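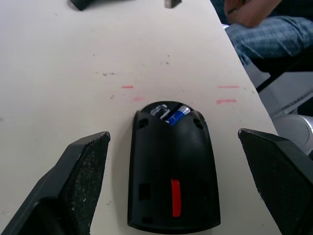
Filed under: Bench Notes / Natural Dyes

January 23, 2026

Indigo vat number two is alive! Started it yesterday afternoon in the tall steel pot, and this morning the liquid under the surface had gone that murky yellow-green I was hoping for, with a coppery skin on top and a decent cluster of dark blue bubbles in the middle. The first vat, the one from November, never got past a sad gray-blue, and I'm now fairly sure I let it get too cold overnight.

Recipe this time was the fructose one from the Trnka folder, scaled down. One part indigo, two parts lime, three parts fructose. I hydrated the indigo in a jar with pebbles and shook it for far longer than felt reasonable (arms still complaining). No gritty specks left when I poured it in, and last time there were plenty.

Vat held at 47 C for the first hour, then wrapped in the old quilt and left alone. pH strips said a bit over 11 at breakfast. Stirred slowly in one direction, let it settle for 60 minutes, took the lid off and skimmed the flower into a bowl to put back later.

Test strips, all the Sternimthorpe wool except where noted:

Strip A - one dip, seven minutes. Came out bright green and turned blue in the air while I stood there grinning at it. Light sky blue once dry.

Strip B - three dips, airing in between. A proper mid blue, very even. Best result I've had on wool, full stop.

Strip C - cotton from the Sakon roll, three dips. Paler than the wool and a little blotchy near one end. I don't think I scoured it well enough, the water beaded on it when I wetted it out.

Strip D - seven dips. Dark! Almost navy, with a slight reddish sheen that mostly rinsed away. It does rub off on a white cloth, so it needs a longer rinse and probably a wash with neutral soap before I believe the color.

Wool felt a bit harsh after D, so a splash of vinegar in the last rinse from now on. Should also keep wool dips short, the lime can't be doing it any good.

By late afternoon the vat had drifted toward plain blue and the dips were getting weaker. Added a spoonful of fructose, warmed it back up, stirred. Will look again in the morning before adding anything else - last time I kept throwing things in every hour and had no idea which of them did what.

Still want to try:
- overdyeing the weld yellow skeins from the Nemimia batch, should give a great green
- linen, scoured twice
- clamped folds on cotton with the small wood blocks

87 g of indigo left in the tin. Order more lime, the bag is nearly done and the lid on the spare jar was loose.

Recent in Bench Notes
Weld on alum wool, second try
Scouring cotton without ruining the pot
Madder: why so orange?
November vat, what went wrong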